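Open Day at the Malisine Workshop: Your Questions

I get a lot of the same emails before an open day, so I've put my answers in one place. If yours is missing, write to me (Imani, address at the bottom) and I'll add it.

When is it?

Feb 7, 2018, from ten in the morning until we run out of coffee. You can drop in and leave when you like. The demonstration at the bench repeats all day, so don't worry about missing "the start."

Do I need to sign up?

Only if you're bringing a class or a club. We can take up to 49 people upstairs at once and I'd hate to leave half a school group standing in the stairwell. Everybody else, just come!

What will I get to see?

Mostly the bench. Kristóf Hajdu and Morenike Osagie will be handling everyday things with our hand-held grippers -- the same kind of two-fingered gripper that goes on the end of a robot arm, except a person is holding it. You do the task yourself and the recording is what the robot learns from later. I know a lot of people come hoping for a big arm swinging around, and we do have one (we call it Langat), but I'd really start with the bench. It's a lot easier to make sense of the arm after you've watched a person try to pick up a box with two skinny fingers.

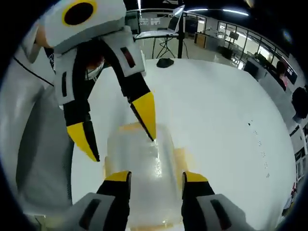
Can I try it myself?

Yes, please do! Allow a few minutes to get the hang of it. My first time I squeezed way too hard and sent a cup across the room, and I still get reminded of it. Go slow, look at the tips and not at your hand, and let go all the way before you pull back. That last one catches pretty much everyone.

Are kids okay?

Ten and up can use the grippers with a grown-up next to them. Younger kids are welcome to watch. Please hold hands near Langat, and stay behind the line on the floor while it's moving.

Does my turn get recorded?

Not unless you say so. We switch recording off for visitors by default. If you'd like your try to go into the practice set, Brian Athumani has a short form for you to sign. The set we started in September has 2000 tries in it now, plenty of them clumsy, and the clumsy ones are useful too.

Do I need to know anything about robots?

Nope. I came here from a bakery. Ask whatever you want, and if the answer you get is full of jargon, ask again.

How does Langat do with all this practice?

Depends on the day. It's good with boxes and cups. Anything see-through gives it more trouble, and bags are hopeless so far. There will be two arm demos, one before lunch and one after, and I can't promise either will go smoothly. Last time it put the same cup down next to the tray over and over while I talked about how much it had improved.

Can I take pictures?

Sure, of the bench and the arm. Please ask before you photograph people at their desks, since a few of them will be working a normal day.

Is there parking?

Not much. The lot behind the building fills up early. The Mornari garage is a short walk and cheap. Bikes can go in the yard.

Is the building accessible?

There's an elevator to the left of the front door -- it's slow but it works. The bench can be reached from a chair, and we're happy to bring the grippers to you if that's more comfortable.

Who do I write to?

imani at malisine dot example, or ask for Mwanaisha Ndung'u at the front desk on the day.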